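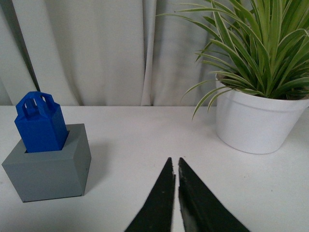
My sister called in October to ask if she could stop folding laundry yet. She'd seen a clip of a robot doing a T-shirt and wanted to know where to buy one. I had to let her down gently, and then I thought, well, that's my column for this issue!

So where are we? Chores come in two piles for me. One is the fiddly-but-tidy stuff: put this part in that hole, set the lid on the jar, slot the plug in the socket. A blue piece standing in a gray block looks like a toddler's toy, but fitting one shape into another is half of what people do on an assembly line all day. Gerd Pfeiffer, who ran the packing floor at Ostermann for years, told me he'd happily hand that pile over tomorrow. He just wants it to keep working when somebody bumps the table.

The other pile is everything at my house. Socks. Wet towels. The houseplant you have to reach past without snapping off a leaf (mine is down to half its leaves and I can't blame a robot for any of them). Soft things flop, shiny things glare, and my kitchen counter never looks the same at 7 a.m. as it did the night before.

Lovisa Halvorsen over at Fenham timed herself against a test arm on a simple fitting job, 10 tries each. She won easily, with coffee in one hand. But she says the gap was a lot bigger when she tried it last time, and she's stopped making jokes about it at lunch.

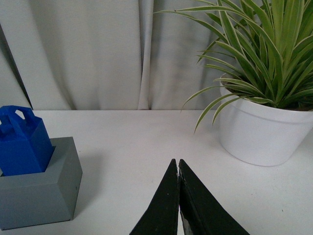 **Will a robot be doing my dishes any time soon?**

Probably a few of them, in a kitchen set up to suit it, with you standing by for the greasy pan. I wouldn't cancel the dishwasher.

What I'd watch for is the dull stuff. Can it do the same job 40 times in a row without a person stepping in? Can it do it after you've moved the flowerpot over a bit? If a company only shows you one perfect try, ask for the rest of the afternoon.

As for my sister, she's still folding. I told her I'd call the minute that changes, and she told me to come over and help with the sheets.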